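Prultow hand-held gripper, second-hand, with camera and case

I've had my Prultow since August and it's time it went to someone who'll use it more than I do. It's the hand-held sort: you squeeze the grip, the fingers close, and the little camera on top records the lot so you can teach an arm the same job later. Lovely thing to hold, and lighter than the old Morais one I learnt on (that dated from 2006 and made my wrist ache!).

The camera sees very wide and copes well at arm's length. Get right up against something see-through and blue, though, and you'll get colour and not much else – blue running into teal, with a green glow along the bottom. 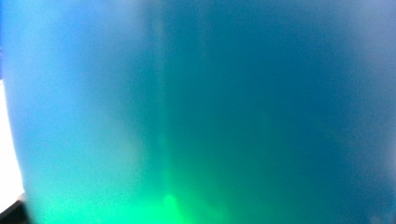 Widad Aoun wrote to ask whether the focus can be changed, as hers came fixed and she works mostly with small bottles. It's fixed on mine too, I'm afraid, so keep your distance if you need to read a label.

You get the gripper, 3 sets of finger pads (one a bit worn), the long cable and the Kuson hard case, which has a sticky left catch. The battery lasts me 90 minutes. I'm asking £11 for postage on top of the price, or you can collect from Drimside and have a go first, kettle's always on. Message me through the page and ask for Ermelinda.

Listed May 19, 2018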